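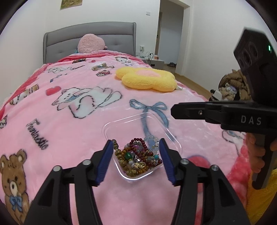 The pink bear blanket on the bed at Hodside, plush friend at the headboard.

Winter Bedding at Hodside

Well, July has settled in properly and the back bedroom at Hodside has its winter blanket on at last. Those of you who have stayed with us will remember the grey headboard with the arched top, and you may also remember that the room always felt a bit serious (it's a small room and the bed takes up most of it, so whatever goes on the bed is more or less what the room looks like). I can report that it doesn't feel serious any more!

The blanket came to us from the Olszewski family, who were clearing out their linen cupboard before the move and asked if we could find a home for a few things. I said yes before I'd seen any of it, as I usually do, and came back with the boot full. Most of it was plain sheets and pillowcases, all very useful, but at the bottom of the second bag was this great big pink fleece with a darker border, covered in bears and hearts and bows, with a slice of cake near the top and the word "Fantastic" written across it in curly letters. My favourite is the brown teddy with the blue bow tie down in the corner. Lena Zawadzka prefers the big white one in the middle with the blue scarf, and we have agreed to differ.

Lena has looked after our bedding for longer than I've been writing this newsletter, and she had a few things to pass on about fleece, which I promised to put in here before I forgot them. Wash it on its own in cool water with half the soap you think it needs. Leave out the fabric softener altogether - it flattens the pile and you lose that nice gloss. Our spinner goes up to 1000, which Lena says is plenty for a blanket this size, and then it wants to go over two lines on the verandah with a gap between them so the air can get through. Keep it well away from the heater. If the pile looks a bit tired once it's dry, go over it with a soft clothes brush, always in the same direction, and it should come up nicely.

When you make the bed, put the blanket on last and fold the top edge over below the pillows, so you get a band of the darker colour across. I've been doing it the other way for years with the tartan one and was very kindly corrected.

The fluffy pink fellow at the headboard has been named Drudel by the younger members, after a good deal of discussion over afternoon tea. Please leave Drudel on the bed if you're airing the room, as he was found behind the washing machine last time and there was some upset.

We could still use a couple of spare blankets for the front rooms, any colour, single or double, provided they've been washed. Fitted sheets we have plenty of, thank you. Bring them along on Tuesday after 10, or leave them in the porch with your name on the bag. Lena will be in the laundry until lunch and would be glad of a hand with the folding, and there will be soup.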